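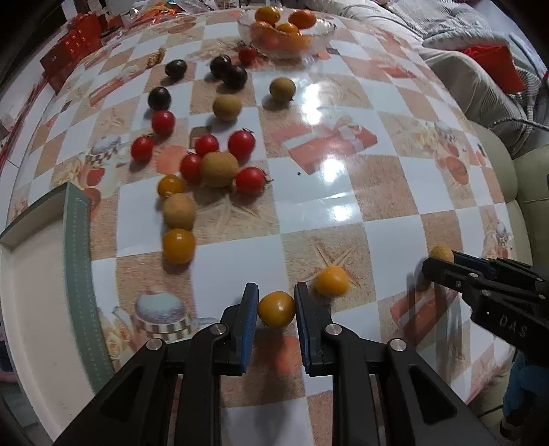

Cherry tomatoes on the checked tablecloth.

Stanari has waited years for a proper rescue station, and the woman who will run it can hardly sit still when she talks about it. The building goes up beside the old bus depot in January, with room for two ambulances, a mountain rescue vehicle and a crew of 14.

"At the moment we drive over from Kakach, and in snow that road is 44 minutes on a good night," she says. "From the new place we can be in the upper villages in 16. Think what that means for someone with a stroke!"

The regional fund is paying for the building, and the council has found the money for radios and training. Her crews answered 602 calls last year, many of them from walkers on the Fakimus ridge.

Was she ever close to giving up? "Twice," she laughs. "The first site flooded, then the contractor, Pichon, wanted all the drawings done again. They were right – the doors were too low for the new vehicles."

Recruitment opens next month. She wants local people, and drivers most of all. "If you know these lanes in the dark, come and talk to me. We'll teach you the rest."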